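Teaching by hand, teaching by wire: speaker notes

Slide 1. Title, my name, say hi

Wait for the door to close. Thank the hosts, thank Settimio Santoro for swapping slots with me so I could catch my train. Ask for a show of hands: who has ever grabbed a robot arm and just moved it where they wanted it to go? Who has driven one with a controller? Who has done both and has strong feelings? (There are always a few, and I love them, they'll ask the good questions later.)

Slide 2. What I'm going to talk about

So there are two ways we show a robot a task at Trandura. One, you put the arm in its floppy mode, take hold of it and walk it through the job. Two, you sit somewhere else and steer it with a handheld controller while you watch a screen. I used to think the first was for beginners and the second was for serious people. I've changed my mind about that at least twice, and I'll tell you where I am today.

Slide 3. By hand

Tell the drawer story. I was teaching the arm to open a drawer, and I had it by the wrist, and it felt so easy! I could feel the drawer stick, I could feel it let go, I pulled a bit harder without even thinking. Twenty minutes, done, I went to lunch very pleased with myself.

Then we played it back and it was a mess. My hands had been doing half of the work. I was leaning on the arm from the side to stop it from twisting, and the robot had no idea I was doing that. Also my elbow was in nearly every wrist camera clip, and a model will happily learn that drawers open when an elbow shows up.

Pause here. People usually laugh at the elbow. Let them.

What I do now: one hand only, behind the camera, and I replay every demo with nobody touching the arm before I keep it. If the replay doesn't open the drawer, it goes in the trash.

Slide 4. By wire

Remote control fixes the elbow. Everything the robot does, the robot did, with its own motors. But you lose the feel completely, and oh boy do you notice. My first afternoon on Vovano (that's our remote setup, sorry, I should say that up front) I closed the gripper on thin air over and over. I'd swear I was lined up. I was a thumb's width too far back every time.

What helped me most was the boring stuff. Turn the speed down to half. Come in from above when you can. Stop before you close, take a breath, check the second view, then close. New people hate the stop. I tell them to do it anyway for the first week and then decide.

(If somebody asks about force feedback: yes, we tried it, yes, it's nice, our operators turned it off after an hour since the buzzing made their hands tired. Don't go down this hole, there's no time.)

Slide 5. The view from the wrist

This is the part I care about, so slow down.

When you teach by hand you look at the task with your own eyes. You lean over, you squint, you move your head. The robot gets none of that. It gets the wrist view and whatever else you've bolted to the wall. If you can't tell from the wrist view where the part is, then the robot can't either, and your lovely demo is teaching it to guess.

So we made a rule. Before anyone records, they practice the task in the simulator using only the wrist view. No peeking at the wide shot. It's humbling! You find out very fast how much of your skill was just leaning over.

Slide 6. Numbers

Keep this one short. For the drawer job we recorded 613 demos by hand and kept 338 after replay. By wire we recorded 700 and I'm still going through them, so I don't have a kept number yet, please don't ask me to make one up. Somebody at Monti told me they won't start training under 3000. I'm not arguing with them, their tasks are harder than mine. For one drawer I'd take fewer and cleaner.

Slide 7. Who should teach

Our best teacher on Vovano came from the packing line and had never touched a robot. Smooth, patient, never rushed the grasp. Our worst was me in November, after three coffees. If you're picking people, watch them for ten minutes in the simulator and look at how they recover from a miss. Do they back off and line up again, or do they jab at it? The jabbing ends up in the data.

And keep some of the good recoveries. I used to delete every demo with a fumble in it, and then I had a robot that had never seen a fumble and froze at the first one.

Slide 8. Last slide, leave it up for questions

Simulator wrist view, gripper open, nothing in it yet. Ask the room where they'd steer next from this view alone. Give them a good long moment. Then open it up, and repeat each question into the mic (I always forget).

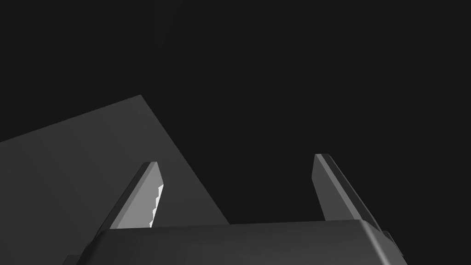
Skinidton: I read your notes after the talk and I have a gripe with slide 3. One hand behind the camera is fine on a small arm, but on ours you can't hold the wrist steady that way and the path comes out wobbly. We clamp a handle above the wrist joint and use both hands on that, well out of view. Replays got a lot better. I'd still like to know how many of your 700 survive.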